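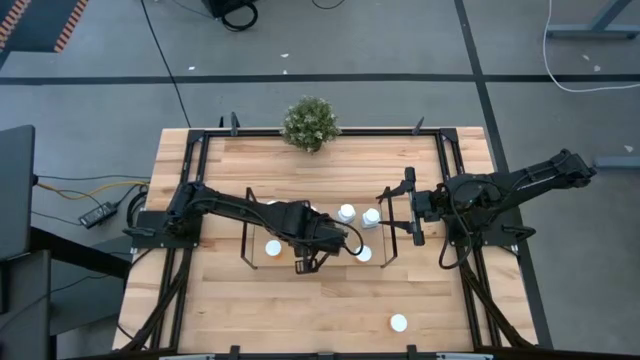

Thursday, March 3, 2022

My turn on the cup table this week, so I was out of the packing room by half past eight and didn't get back to it until lunch. Sowmya Lobo had the rota pinned up beside the kettle and I'm down for mornings until Friday, then she has it. The job is to set out the cups and the clear tray, start the two arms, write down what they do, and put everything back to start again. They're the small white cups, three in the tray, one just beside it, and one left out on the wood near the bottom rail. The left arm works from above with its fingers pointing down and the right one comes in from the side. I still keep my hands behind my back when I lean over to look, even with the power off.

We got through 75 runs before lunch, which is what Nambiar asked for. I stopped watching every one after the first hour, and then had to go back and look at the log for two I couldn't remember. I've decided to write the sheet up after each run and not in batches. My writing is bad enough without guessing as well.

The work is easier on my back than packing, I'll say that. At Flilis I've stood at the bench for 6 years filling trays by hand, and my left wrist has ached for most of them. This morning it didn't. My eyes were sore instead, and I was bored in a different way. When you pack you can talk to the person across from you. At the cup table you talk to a clipboard.

Sowmya asked at lunch whether I thought they'd move the arms onto the real line by July. I said I didn't know. The letter from Nambiar said nobody on our bench would lose hours before then, and it didn't say anything about after. She read it as good news. I read it twice and put it in my locker. There are 5 of us on the bench now. Two are going over to Milimholm when the new room opens, and they've been told it's the same pay but they'll be minding machines, so I suppose that's what I'm practising for.

Jemell training in the afternoon. It's the program we'll use to put in the tray layouts, and the woman who came to teach it was patient and went slowly. You choose the tray, mark where each cup goes, and save it under a number. I got mine saved on the second try. Sowmya had hers done before the rest of us had logged in and then went round helping. She should be getting lead hand money for that and I told her so. She said she'd ask once the course is finished.

I did ask the trainer who gets called when an arm stops in the middle of a shift. She said the operator clears it first, then the supervisor. I asked if the operator gets a higher rate for clearing it and she said that was one for Nambiar. I've written it down to bring up at the bench meeting.

Back on packing from three. It felt quick after the morning, and my wrist started up again within the hour.

Need to take my other glasses tomorrow, and a cushion for the stool. Bus was late both ways. Leftover curry for tea, washed my work shirts, bed by ten.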